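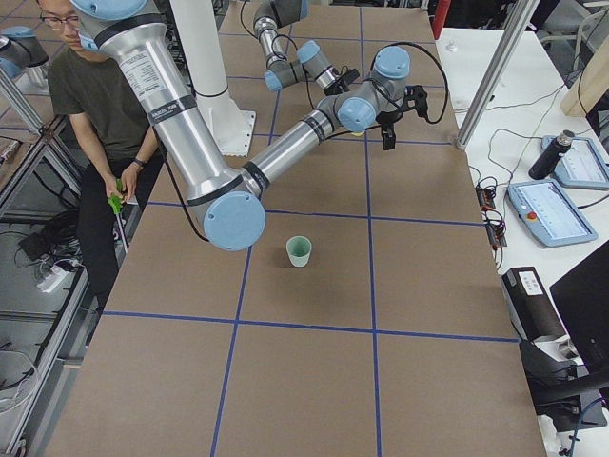
Best way to cover a big worktable in cardboard and tape it off into sections?

Zulkifli Ong
Vitville

I've inherited the big table in our shared workshop, along with the job of keeping the top respectable. I want to cover it in brown cardboard and mark it off into large rectangles with coloured tape, so that people put their project down in one rectangle and leave it there and stop colonising the rest. I have a stack of flattened boxes, a roll of dark blue tape and more optimism than skill. What kind of tape should I use, do I tape the joins or just the grid, and how do I get the lines straight? My last attempt looked like a road map of somewhere hilly.

Kamarul Tambunan
14 helpful votes

Use cloth tape for the edges and ordinary painter's tape for the grid, and let the grid lines cover the joins wherever you can. That saves you taping the same spot twice and it hides your cutting, which in my case is a kindness to everyone.

Order of work, learned on a table I did for the Skikier repair nights:

Leave the cardboard flat under something heavy overnight. Boxes remember being boxes. If you put them down the same day you open them, the old folds lift by supper and every cup on the table develops a lean.

Wipe the tabletop and let it dry. Lay the sheets printed side down and trim them so the edges butt together. Don't overlap them. An overlap makes a ridge, and a ridge will find the one thing you didn't want tipped over.

Fasten the outside edge first, wrapping the tape under the lip of the table. Start at the middle of each side and work out to the corners.

Then mark your grid. Measure in from the same long edge at both ends, make a pencil tick at each, and snap a chalk line between them. Do the long lines first and the crosswise ones after. Mine are 400 mm apart on the narrow sections and nobody has complained, though nobody has thanked me either.

For the tape itself, stick down one end, unroll enough to reach the far tick, hold it slightly above the surface and lower it in one go. If you press as you unroll it will wander. Don't stretch it, or it creeps back over the next day or two and the ends curl up.

As for going over the old fold lines in the boxes, I wouldn't bother unless they're torn. You'll end up with a second grid and people will obey the wrong one.

Zulkifli Ong

Thanks, very thorough. One follow-up: my table is 1118 mm wide and none of my boxes are. Do I put the seam down the middle or off to one side?

Kamarul Tambunan

Down a grid line, wherever that falls. Work out the grid on paper first and cut the sheets to suit it. I did it the other way round the first time and had a seam running through the middle of every section, so anyone writing on paper on top of it put their pen through.

watkins_bench
2 helpful votes

just use a tablecloth

driftwood_al
6 helpful votes

Agree with most of Kamarul's answer, except that I'd skip the cloth tape on a varnished table. The stuff I used took a strip of finish off ours at the Dridia hall – a long, narrow, very straight strip, easily the neatest work I've done in there. Try a bit on the underside and leave it for a week before you commit. Low-tack tape along the edge holds well enough if you fold it under and go over it with a dry cloth.

A couple of other things. Cardboard is thirsty, so anything wet that lands on it is there for good. If you have painters or tea drinkers, cut 12 or so spare pieces to the size of one section and swap them as they get disgusting. Only the tape around that section has to come up, and you can stick it back along the same line.

And put the same number of lines on as you have people who will respect them. We started with little sections, 300 mm square, very tidy, and they lasted until the first person turned up with a sewing machine. Big rectangles are harder to argue with.

Zulkifli Ong

Big rectangles it is. The boxes are under the encyclopedias as of this evening. I did consider the tablecloth.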